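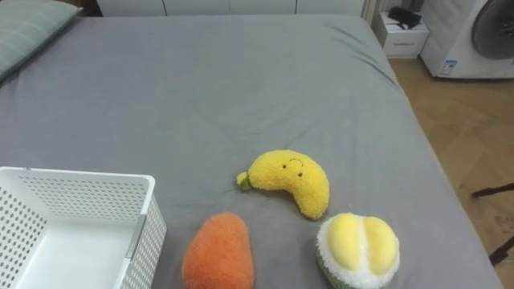 Call for participants: can a machine tidy a bedroom yet?

We look for two adults in Bromville to help us compare people and robots at small home chores. You put soft toys from the bed into a plastic basket, then smooth the sheet, at your usual speed. The same chores are later given to our robot, which is still slow with soft things.

One visit takes 2 hours, on a Sunday. No experience is needed. Please write to Marta Stetsiuk, Bovport, room 207, before the end of April.

Search this site Go

We use cookies. Accept Settings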